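I'd been at Rivholm for less than an hour when Cheuk-hei Yuen handed me a rag and told me to mind the cables. She looks after the two-armed gear cell there, the one everybody calls Wuvus, and she'd agreed to let me tag along on a service day as long as I made the tea.

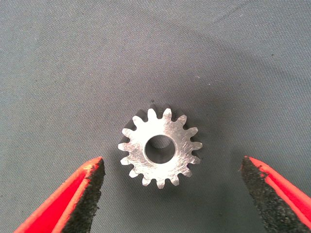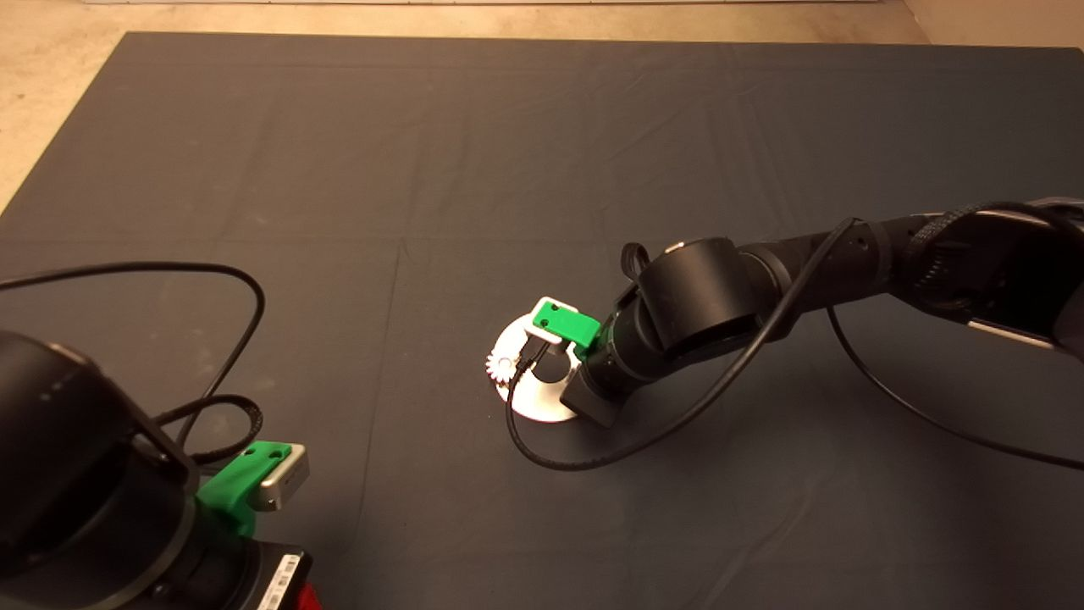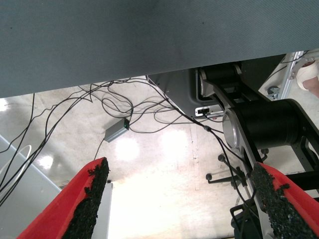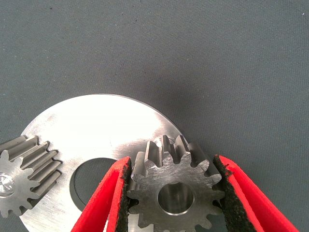
*Service day on the Wuvus cell at Rivholm, June 2, 2024.*

The job Wuvus is learning sounds like something you'd give a toddler. Pick up a gear, put it on a round plate, fetch another one. I tried it myself with my eyes half shut and it took me seconds! But my fingers have skin on them, and a gripper has only its pads, and the pads are what Cheuk-hei fusses over most.

They're black and gritty, a bit like the stuff on the deck of a skateboard, and they sit on the inside of the red fingers. Gear teeth chew them up. She runs a thumbnail along each one, looks for shiny patches, and changes the lot after 1,531 grips (the number came from Valentin Moser, who had the job before her, and she's never dared to alter it). The old ones go in a jam jar. I asked what for and she just shrugged.

Then there's the mat. I'd assumed the grey cloth was there to look nice, but it stops a dropped gear from skating off across the floor. It also creases, and a crease in the wrong spot can tip a gear just enough for the fingers to close on it crooked. So we smoothed it, and smoothed it again, and I was told off for leaning on it.

The cables took the longest. There are loops of them on top and a proper tangle underneath, and I spent a good while on my knees with a torch while Meinrad Ruchti called out names from a printed list and I wiggled plugs. "Wiggle, don't pull," he said, 12 times at least. One connector was a touch loose. Last December a loose one cost them two days, and Meinrad still brings it up at lunch.

After that came the slow run, one gear at a time at a crawl, with Cheuk-hei's hand resting near the stop button. She watches the bore, she told me, and never the teeth, as the teeth make your eyes go funny. If the hole drifts to one side as the fingers close, she stops and shifts the grip by a hair. We did that for most of the afternoon and I loved every minute, even with my knees aching.

The log sheet said 958 when we packed up. I'd written it in the wrong column, so she made me do it again.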